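Drying Clothes Indoors: Guidance for Shared Residences
Speaker notes, Haoran Gu, Residential Services, Plemen Housing Association
Running time: 42 minutes, with questions taken at the end

Slide 1. Welcome
Introduce yourself and the Residential Services team. The talk concerns the drying of clothes in the residents' own rooms and in the shared laundry rooms at Rerklow House and Usik Court. Washing machines and their booking are covered in a separate session in April. Colleagues who have questions on bookings should be directed to the front office.

Slide 2. Why the guidance has been revised
The previous guidance was written when both buildings had outdoor lines. The line at Usik Court was taken down when the bicycle shelter was built, and residents there now dry everything indoors. The association manages 261 rooms across the two buildings. In last year's inspections, damp patches behind furniture were recorded in 19 of them. Please make clear that drying laundry was one of several causes noted. Window seals and blocked vents were also named, and repairs to these are being handled by the maintenance team.
Pause here. Residents' representatives usually wish to speak at this point.

Slide 3. Where to dry
Racks should stand clear of the wall, with a hand's width behind them at the very least. They must not be placed in corridors, on stairs or in front of a fire door. Clothes must not be hung over electric heaters under any circumstances. Read this sentence out in full, as the insurers require it to be given in these words.
Where a room has a window vent, it should be left open while clothes are drying. Residents at Rerklow House may also use the drying room on the ground floor, which is open until 10 p.m. The extractor fan there is to be left running.

Slide 4. Hanging and pegging
Shirts, blouses and dresses dry with fewer creases on a hanger. Fasten the top button and pull the seams straight while the cloth is damp. Heavier knitted items should be dried flat, as a hanger will stretch the shoulders. Trousers may be pegged at the waistband.
Leave a space between one garment and the next. Dark and pale clothes should not touch until both are dry, particularly if the dark item is new. Ask the audience whether they separate colours at the drying stage. Most will say that they do so only for washing.
Pegs are often lost in the bottom of a full basket. We recommend a separate container for them, kept within reach of the rack.

Slide 5. Baskets, rack and pegs in use
Leave both pictures up while speaking. Draw attention first to the rack, where a cream-beige garment and a dark navy one hang side by side, each from its own hanger, with coloured clips at the same height. The basket has open, perforated sides, which is the type we now supply. In the second picture, point out the white pegs kept in their own tub, behind the basket of black clothing. Mention that this basket is filled above its rim on one side, and ask how many people at Rerklow House carry theirs down the stairs in that state.

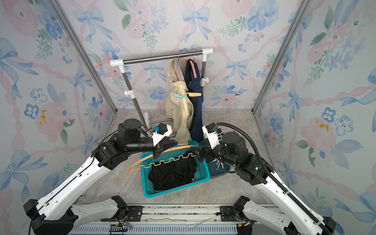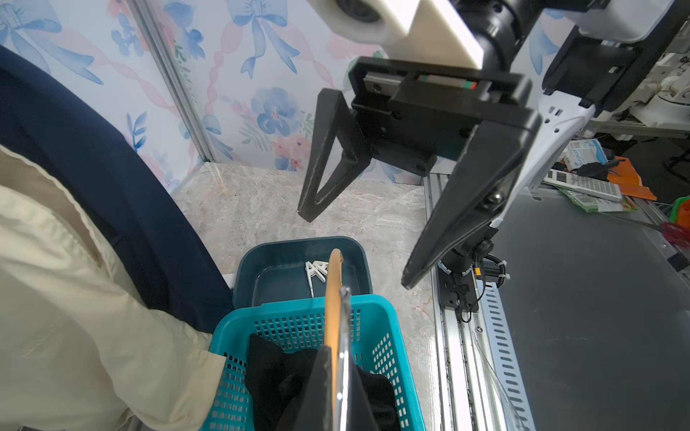 Slide 6. What the association provides
Each shared kitchen group may request one folding rack and 2 laundry baskets from stores. Requests go through the Wan online form, under "Household items". Racks remain the property of the association and should be left in the room at the end of a tenancy. Hangers and pegs are not supplied.
Broken racks should be reported and not put out with the general waste. A replacement can normally be collected on the next working day.

Slide 7. Reporting damp
Residents should report any dark patch, peeling paint or musty smell as soon as it is noticed. No charge is made for an inspection. Wiping the patch beforehand makes it harder for the inspector to judge its extent, so residents are asked to leave it as found.

Slide 8. Questions
Paper copies of the guidance are on the table by the door, in standard and large print. Further questions may be sent to Residential Services by email or left at either front office.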